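Thu 1 September

**Villby opens fabric repair counter at its Portela store**

Home textiles company Villby today opened a repair counter on the ground floor of its Portela store. Customers can bring in curtains, throws, covers and heavy clothing for mending, whether or not the items were bought at Villby.
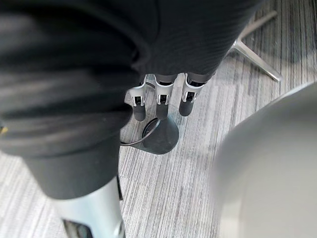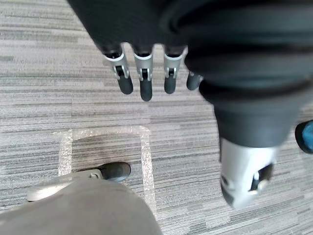

## Prices and turnaround

Small repairs, such as a loose hem or a split seam, cost $5. Larger jobs are quoted at the counter before work starts. Most items will be ready in two days. The counter can take in 30 pieces a day.

"People were asking our staff where to get a curtain fixed, and we had no good answer for them," said Beat Zaugg, store manager. "Now we do the work ourselves."

Jussara Frota, who runs the counter, trained as a tailor and joined Villby in December. A trial at the company's Otico store handled 775 repairs, most of them seams and zippers.

## Drop-off

Items should be clean and dry. Leather and fur are not accepted. Uncollected repairs are kept for 30 days.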